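A Morning at the Inholm Lab, Where the Robots Practice on Cups That Don't Exist

I'd been on the waiting list for the Inholm open day since July, so when the email came I said yes before I'd even checked the train times.

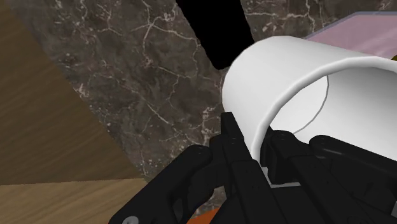 The lab is on the upper floor of what used to be a printing works, and you climb a very steep staircase to get there (wear flat shoes if you go!). Katia Serra met our group at the top with name stickers and a tray of pastries from Cliletti across the street, and I will say now that the almond ones alone were worth the trip. Then she took us down the hall to the room I'd come for, where the grasping team works.

I'd pictured a big hall full of arms swinging around. The grasping team spends most of its day looking at screens. Their project is called Fomico, and the idea is that a robot hand learns to hold things inside a simulator first, over and over, with all the rendering turned up: marble, wood grain, shiny plastic, bits of colored clutter lying around. Everything is computer-made, and the view comes from right up close to the hand, so you get these big chunky black fingers and whatever they're holding, plus a slice of the background. It took my eyes a minute to settle. I kept wanting to tilt my head.

Moushumi Mondal runs the simulation side and she was wonderful, the kind of person who gets faster and faster as she talks. She had a plain white cup on her monitor, lying over on its side with the black fingers underneath and around it, and she used it for pretty much her whole talk. Cups are mean, she told us. The outside is smooth and curved, one end is open, and a camera this close often catches only part of the thing. A person would know where the rest of the cup goes. The software has to work it out, and if it guesses the wrong way round, the hand closes on the rim when it thinks it's closing on the base.

So here's the method, as best I understood it (I took notes on a napkin, go easy on me). Every time the simulator makes a picture, it also knows exactly where the cup is and how it's turned, because the simulator put it there. The network only gets the picture. It makes a guess, the guess gets compared with the true answer, and it adjusts. Then the whole look of the place gets swapped. New table, new lighting, different junk in the corners, and off it goes again. Moushumi's team wants the network to stop caring about the table. If it has seen cups over wild veined stone and streaky wood and who knows what else, then your boring kitchen counter shouldn't throw it off.

A man in our group asked if she just picked the ugliest countertops she could find, and she said yes, more or less, and that the team has favorites.

The result they were showing off was a comparison. They trained 2 versions of the network, one on plain gray backgrounds and one on the scrambled ones, then gave both the same 100 test pictures they'd never seen. The plain version got the cup's angle badly wrong on 33 of them. The scrambled one did a lot better, though Moushumi wouldn't let us write down a number for it yet, as they're redoing the scoring. She was quite firm about that! She also said the test pictures were simulated too, and that the same check with a real hand and real cups is still to come. I liked that she brought it up before any of us asked.

The part I found most interesting was the fingers getting in the way. When the hand is wrapped around something, it hides bits of the very thing it's trying to see. They could leave the hand out of the pictures, and early on they did, but then the network got confused the moment a finger showed up. Now the hand stays in.

We had a turn at guessing ourselves, with a slider on a tablet to set which way we thought a cup was pointing. I did terribly. My neighbor, who teaches pottery, was annoyingly good.

After that came coffee and a quick look at the Vitale workshop next door, where they make finger parts. It was very loud and I couldn't hear a word of the explanation, so I can't report much beyond the ear protectors being too big for me.

If you want to go, sign up early, bring a sweater (the screen room is freezing) and ask Moushumi about handles. I ran out of time, and Katia says it's a whole other talk.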